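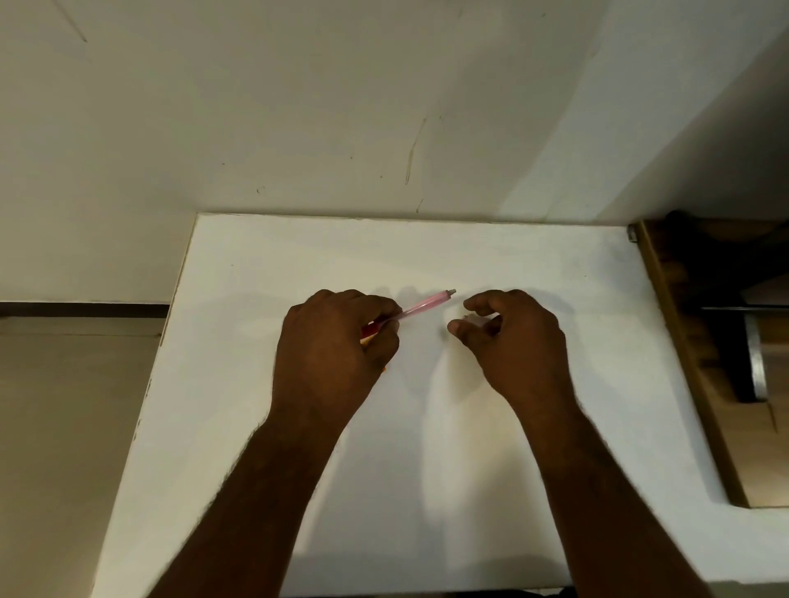
# Arkton bench cell for small-part stationery work

Planning and purchasing notes, February revision

The Arkton cell is a two-arm tabletop station sold by Ernix for handling pens, mechanical pencils, leads, caps and similar slim parts. It is supplied as a base unit with two arms, one controller and one overhead camera. Fingertips, trays and the work surface are ordered separately and should be budgeted separately.

## What the base unit covers

- Two six-axis arms, rated payload 473 g each at full reach
- Controller with two spare tool ports
- Overhead camera and mounting post
- Cable set, 30 days of remote setup support

The payload figure includes the gripper. For pens it is never the limit. The limit is fingertip geometry: a tip that closes well on a round barrel will usually drop a pocket clip or a short piece of lead, and a tip fine enough for the lead marks a soft plastic barrel. Plan on two tip sets per arm.

## Surface and lighting

A matte white top gives the camera good contrast on colored parts and poor contrast on clear ones. Translucent barrels are the usual source of missed picks. Before ordering the backlit panel, test with the parts you intend to run under the room lighting you already have. A single overhead lamp throws arm shadows across the pick area, and a second lamp placed low on the opposite side is cheaper than the panel.

The top must be level and clear to 271 mm behind the rear edge of the arm bases. If the bench stands against a wall, move the post forward and recalibrate.

## Recording the manual task first

Ernix asks for a recording of the work done by hand, taken from head height, before it will quote on tips. Both hands should stay in view and the part should be turned at the speed the operator normally uses. Include every variant of the part. A click pencil and a capped case need different grips, and a quote based on one will not cover the other.
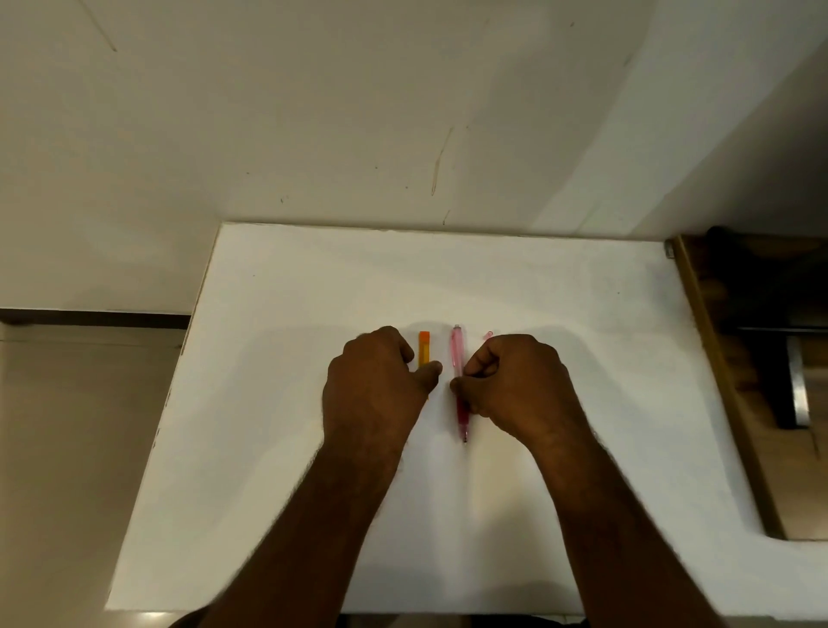 Noreen Chaudhry asked whether the second arm could be left out of a first order and added the following year. It can, but the single-arm controller has to be exchanged, and the credit for it does not cover the difference. She also wanted the tips quoted per variant, and the order form now has a line for that.

## Budget lines often left out

| Item | Note |
|---|---|
| Fingertip sets | Replace every 1000 hours of running |
| Swanson tray inserts | One per part variant |
| Second lamp | Not stocked by Ernix |
| Tosach license | Annual, per controller |
| Operator training | Two people minimum |

Tip wear is the line most often underestimated. Soft tips lose grip well before they look worn — log missed picks by shift and replace on the count.

## Ordering

Send the recording, one sample of each part and a bench drawing to Razia Zaidi at Ernix. Quotes are issued per cell and list tips and trays by part variant.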